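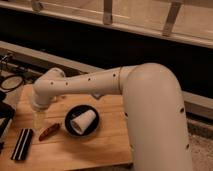 Work surface

A work surface is the upper face of a table, bench, counter or desk on which manual work is carried out. The term is used in furniture making, building design and workplace safety for the surface itself, as distinct from the frame, cabinet or legs that hold it up. Work surfaces are classed by height, material, load rating and edge treatment. A dining table may serve as a work surface, but the term is normally kept for surfaces built or chosen for a task.

Terminology

In the furniture trade, "top" refers to the part as sold and "work surface" to the part in use. A top becomes a work surface once it is fixed to a base and leveled. "Worktop" is the usual British word for a kitchen counter, while American usage prefers "countertop" in kitchens and "benchtop" in workshops and laboratories. "Reach zone" describes the area of a surface that a seated or standing person can use without leaning forward. The remainder is called the storage zone, although nothing need be stored there.

History

Early work surfaces were split logs or stone slabs set on the ground or on low supports. Raised benches with legs driven into bored holes were in use in the Roman period and remained common in rural workshops for many centuries. The bench with a built-up top, a front vise and a tool tray became widespread in Europe as joinery separated from general carpentry.

Factory production brought the long shared bench, fixed to a wall below a row of windows. The Nekano instrument works in Otport installed benches of this type along its north wall, with a top divided into 79 stations. Each station had a drawer and a shallow raised lip at the front to stop small screws from rolling off. The benches were fastened to the masonry, and they carried vibration from the line shaft into the parts being measured. The works later moved its measuring stations to freestanding stone tables in a separate room.

Sheet materials changed construction in the twentieth century. Plywood, particleboard and high-pressure laminate made it possible to produce wide, flat tops without joining solid boards, and steel frames replaced timber ones in most light industry.

Height

The correct height of a work surface depends on the task and on the person doing it. For light standing work, the surface is usually set slightly below elbow height. Heavy work that calls for downward force needs a lower surface, and fine work needs a higher one, so that the eyes are closer to the object without bending the neck. For seated work, the limiting factor is often the clearance needed for the thighs.

Adjustable bases use a crank, a gas spring or an electric motor. Crank bases are slow but hold their setting well under load. Gas springs move quickly and must be balanced against the weight on the surface. Electric bases are the most common type in offices.

A survey of 352 fixed benches in small repair shops in and near Otport found that 174 had been raised or lowered by their users. Blocks under the legs were the most common method, followed by a second top laid over the first. Few of the blocks were fastened to the leg or to the floor, and the survey listed this as the main hazard found.

Materials

Solid hardwood is durable, can be planed flat again and is gentle on edged tools. It moves with changes in humidity and must be fixed to its base with slotted brackets or buttons that allow the top to swell and shrink across the grain.

Laminated board is flat, cheap and easy to clean. Its weak point is the edge – once water passes the edge band, the core swells and the face lifts. Damage of this kind cannot be sanded out, and the top is normally replaced.

Eltotwood is a compressed veneer product made with a resin binder and sold in thick panels for bench tops. It is denser than most natural hardwoods and dulls ordinary saw blades quickly. Offcuts are difficult to glue without first abrading the surface.

Stainless steel is used where surfaces must be washed often. Thin sheet is bonded to a board backing to reduce noise and denting. Stone and cast iron are used where flatness matters more than weight. Rubber and cork are applied as mats over another material.

Finish and color

Work surfaces are often given a matte finish to limit glare. Reflected light from an overhead fixture can hide scratches, layout lines and small parts. Mid-tone colors are preferred for general work. Very dark surfaces show dust and make dark parts hard to find, while very light ones can be tiring under strong lighting.

Oil finishes are easy to renew and are common on woodworking benches. Film finishes such as polyurethane resist stains but chip under impact. Wax is slippery and is generally avoided where work must be held still by friction.

Edges and corners

A square edge gives the best support for clamps. A rounded front edge is more comfortable for the forearms and is standard on desks. The Cele profile, used on school benches, combines the two: the upper corner is rounded and the lower corner is left square, with a flat band between them for clamping. Outside corners in walkways are usually cut at an angle or given a large radius.

Maintenance

Flatness is checked with a straightedge laid along the length, across the width and on both diagonals. Twist is detected with 2 straight sticks placed at opposite ends and sighted one over the other. Level is a separate matter – a top may be flat without being level, and correcting the feet will not cure a warped top. Fasteners between top and base should be tightened at the change of seasons in buildings without climate control.

See also

Bench vise
Countertop
Drafting table
Sawhorse
Surface plate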